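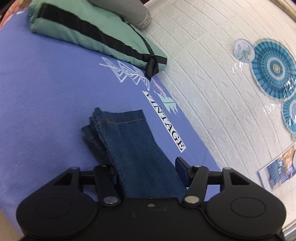 Progress report, June 2018

Dear Renata,

Thank you again for your patience with us this spring -- it has meant a lot! The Valderrama mural artwork is coming along nicely, and 12 of the panels are now fully inked and colored. The harbor panel gave us the most trouble, as I kept repainting the sky until it finally sat right with the boats. We have spent $1,773 so far, mostly on drawing tablets and test prints. Still to do are the night panels and the lettering, and I hope to send you full-size proofs in August.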